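Jeanie Sutherland keeps her hand cream recipe in a spiral notebook with oil spots on most of the pages. The current version is number 19. She started it eight years ago at her kitchen counter, when winter air and constant hand washing at a dental office left her knuckles cracked, and she now sells it through her company, Flerkell.

"I wasn't planning on a business," she says. "I wanted something that didn't sting when I put it on. The stuff I was buying had a lot of perfume in it, and on broken skin I could feel every bit of that."

The first few batches were shea butter, sunflower oil and beeswax. They stayed on top of the skin and left marks on paperwork. Adding water made the cream lighter, but it also meant learning about preservatives.

"People would ask me why I didn't just leave the preservative out," she says. "If there's water in the jar, things will grow in the jar. I had a batch go gray on me in June, and after that I stopped arguing about it. I put it on the label and I tell people what it is."

She took an evening class in cosmetic formulation taught by Ilango Venkataraman, a retired chemist, who still looks over her changes. He talked her out of lavender oil early on.

"He asked me what the lavender was for," Sutherland says. "I said it smelled nice. He said, fine, but your customers have sore hands. So it came out."

Venkataraman says most beginners put in too many ingredients. "They read about an extract and in it goes," he says. "Then someone gets a rash and you have 20 things to check. Jeanie's list is short. If there's a problem, we can find it."

Flerkell sells three products: the hand cream, an unscented balm for heels and elbows, and a face mist made with glycerin and aloe. The mist was the hardest to get right.

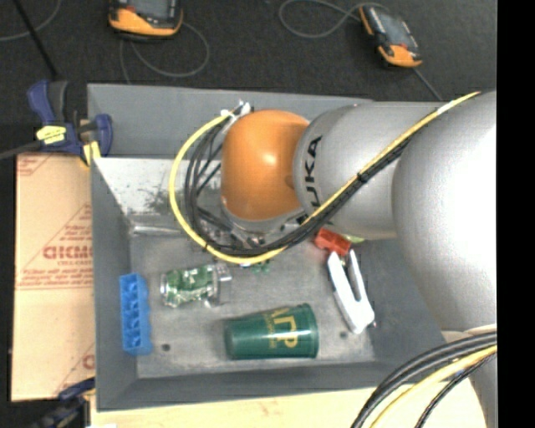 A KUKA robot arm reaching into a gray bin.

"Plain water on your face feels good for a minute and then it dries off and you're tighter than before," she says. "The glycerin helps hold some of it there. I tell people to spray it and then put their regular moisturizer on top while the skin is still damp. Used by itself in a dry room, I don't think it does much."

That kind of answer has cost her a sale or two, according to Wilma Moffat, who stocks the line at her gift and bath shop, Vukik. Moffat took six jars of the hand cream to start and put them by the register.

"A customer asked her if it would get rid of eczema," Moffat says. "Jeanie told her no, and to go see a doctor. The lady bought soap instead. But she came back later for the cream, so I guess it worked out."

Last year Flerkell sold nearly 800 jars, mostly in the cold months. Sutherland still works at the dental office four days a week and makes cream on Friday, when she has the kitchen to herself. She weighs everything in grams, heats the oils and the water separately, and writes down the temperature of each before she mixes them.

She has been asked about a scented line, and about a night cream. The night cream is in the notebook, on a page marked "maybe." A sunscreen is out of the question.

"That's a drug, legally, and it should be," she says. "You need real testing for that. I'm not going to guess at it in my kitchen."

For readers with dry hands, her advice doesn't involve buying anything. Use warm water in place of hot, pat dry, and put on whatever cream you already own right away. At night she puts on a thick layer and a pair of old cotton gloves.

"My husband says I look like I'm about to direct traffic," she says. "I've had the same gloves since version four."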